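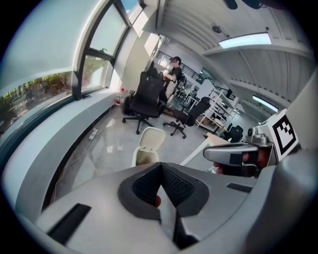
The Zeris hand-held gripper was reviewed by the Steiner laboratory over one teaching term, with particular attention to a tracking fault that interrupted recording on several occasions. The tool is held in the operator's hand and used in pairs, and the position of each unit is recovered from a square black-and-white marker mounted above the grip. The marker is tilted at an angle, close to a small housing with bolts and a round knob. Most of our work was carried out in an open room with a long band of windows and a glossy gray floor, and daylight proved to be the main difficulty.

On bright mornings the Fultus tracking software lost the marker without reporting an error. The recording continued, and the last known position was repeated until the marker was found again. Of 1743 recordings made during the review, 300 contained at least one such gap. The longest lasted up to 4 seconds. Operators received no sound or light to indicate that data had been lost, and the fault was discovered only when the files were replayed.

The consequences were more serious when the recordings were used to drive the laboratory's Ernine arm. A repeated position followed by a sudden correction produced an abrupt movement at the wrist. In one case the arm struck its own work surface and stopped on its force limit. There was no injury. Playback was suspended until every file had been checked for repeated positions, and the arm is now run at reduced speed the first time any new recording is played.

The manufacturer's support desk confirmed the behavior and advised a fixed camera exposure. This setting reduced the number of gaps but did not remove them. Lowering the blinds gave a better result.

In other respects the tool performed well. The molded shell withstood daily handling, and the fingers remained in alignment after 3000 open-and-close cycles. The manual is clear on assembly and says very little about lighting.

The Zeris gripper is recommended for supervised use in rooms with controlled light. It is not recommended for unattended playback until the software reports a lost marker at the time it occurs.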